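The Fake Food Drawer: A Gallery

Tiburcio Gallegos has been buying artificial fruit and vegetables for 14 years, mostly at yard sales, and mostly over my objections. Last March I agreed to help him put the collection online, on the condition that he stop leaving eggplants in my car.

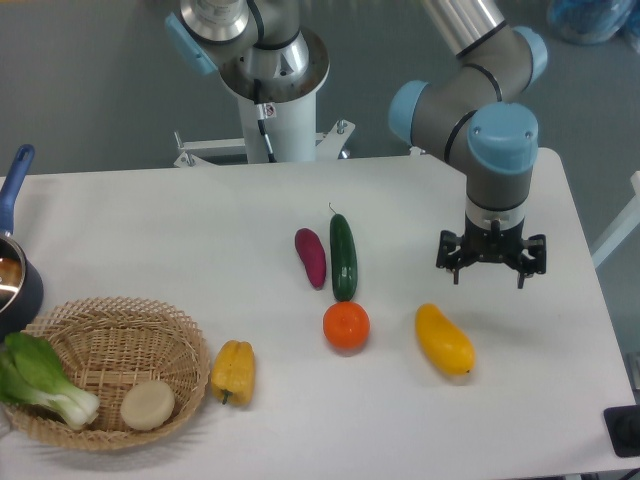 The rules of the collection are simple. It has to be fake, it has to be something a person might eat, and it has to have fooled at least one guest. Tiburcio keeps the guest list. I'm on it twice, both times for pears.

A few notes on the regulars:

Cucumber, dark green. It has a thin curved stem, a nice bit of effort on a vegetable most people would never check. Tiburcio files it under "salad, permanent."

Sweet potato. Purple-red, tapered at one end, and smaller than the cucumber. The real ones in my pantry have started to sprout. Score one for the fake.

Orange. Round, bright, with a small dark spot where the stem would be. It rolls well. We learned this on the stairs.

Mango. Yellow, long, dark at the tip. Tiburcio paid 95 cents for it and talks about the deal the way other men talk about their first house.

Yellow bell pepper. Ridged lobes, little green stem. It can stand on its stem end, and likes to show off next to the basket.

The wicker basket. Woven, and perfectly real, so by the rules it isn't in the collection at all. It gets in anyway – a pepper has to have somewhere to go home to.

The saucepan. Dark blue, also real. Sunita Delacroix lent it to us for what she calls "the soup that never comes," and she would like it back before the holidays.

Still wanted: a convincing artichoke, any kind of squash, and the Clilach grapes that Tiburcio let go at the Escobedo flea market and has mourned ever since. We are not looking for bananas. Please, no more bananas. There is a box of them in the hall closet and I can't get to the vacuum.

Trades are welcome if you live close enough to drop by. Evenings are best, after 7 p.m. There will be snacks, and I suggest you squeeze them before you bite.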